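Starlow Community Kitchen – monthly safety check
Inspected by Naheed Orakzai, Jan 6, 2025

Exits and aisles – OK. Back door opens fully. One stack of chairs moved out of the hallway.

Fire extinguishers – OK. Two on the wall, gauges in the green. Tag 678 needs a new tie.

Smoke alarm, pantry – FAIL. Chirping. Battery to be replaced by Ashwin Kurup.

Range hood filters – greasy. Last cleaned in August. Soak and refit before the next group booking.

Refrigerator – OK on temperature. Door seal is split at the bottom corner, 2 inches long. Part ordered from Geldale.

First aid kit – short on burn dressings and blue bandages. Eye wash in date.

Storage furniture – doors close, nothing heavy kept up high. Keep the tops mostly clear.

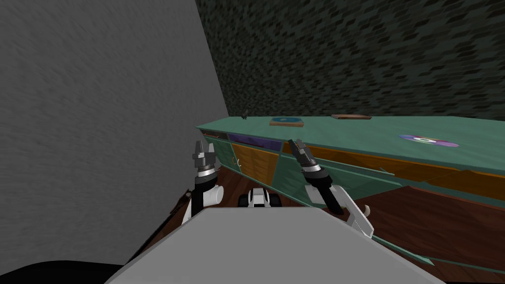

Outlets near the sink – tested, both trip correctly. Cover plate on the left one is loose – tighten it.

Recent items
Hall floor check, Oduor Kinyua
Room 19 key list
Rorska boiler service notes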